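Hestano sorting sets: your questions answered

We are a small shop in Otley and we sell boards and blocks for sorting games, for home and for nursery groups. These are the questions that come to us most often by email. If yours is missing, please write to us and we will try to add it.

What is in the standard Hestano set?

One board and a cotton bag of blocks in red, yellow, blue and green. The shapes are cylinders, cubes and star prisms. The star is new from October; older sets had a triangle in its place. If you have an older set and would like the stars, they can be bought separately under the name Prolum.

Which age is it for?

We say from three years. Under this age a child will mostly carry the blocks from one place to another, and this is also fine, but please stay near.

Do I need the board at all?

No, a table or a carpet is enough. But in our experience children sort more quietly when there is a clear edge around the game. What is on the board belongs to the game, what is off the board waits. The board also makes it possible to lift everything away at lunch time without starting again - if you walk slowly.

How large is the board, and how heavy?

The long side of the small board is 220 mm. The big board, called Gronow, is for groups and for children who like to build. For its weight please look at the delivery page, as it changes a little with the wood.

My board has a line across it. Is it broken?

It is not broken. The boards are made of planks joined together, so you will see one seam or more, and the grain does not always match from one plank to the next. A seam should feel flat under your finger. If you can push a fingernail into it, please send us a photo and we will exchange the board.

Should we sort by colour or by shape first?

By colour, for most children. Put out only a few blocks at the beginning. When colour has become easy, ask for shape, and now the child must put a red cylinder together with a yellow cylinder, and this is much harder than it sounds. Some children refuse it for weeks. Leave it and try again later.

What do we do when one group is larger than the other?

Nothing. The groups do not need to be equal. A pair on one side and a mixed cluster on the other is a good starting point for talking: what is the same here, what is different, which one would you move?

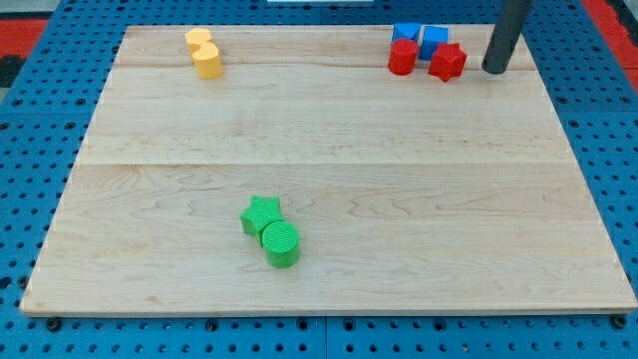 A parent wrote to us that her son keeps every star apart from the rest and gets angry when it is placed with the other red pieces, and she asked if she should correct him. We answered that she should not. He has a rule and he follows it. Ask him to tell you the rule, and then ask if you may make the next one.

How do I clean the blocks?

With a cloth that is a little damp, and then a dry one. Please do not put them in the dishwasher or leave them in a bowl of water. The board is cleaned in the same way, always along the grain.

Can I buy single blocks?

Yes, the minimum order is 2 pieces. Write the shape and the colour in the message field. Spare blocks can look slightly lighter or darker than your old ones.

Do you give a price for nurseries?

Yes, for orders of five sets or more. At the moment 117 nurseries order from us. Please use the group form and not the normal basket, otherwise the lower price is not calculated.

Can I return a set which was already used?

Within the return period, yes, if all blocks are in the bag. Please count them before you close the parcel - missing blocks are the most common reason why a refund takes longer.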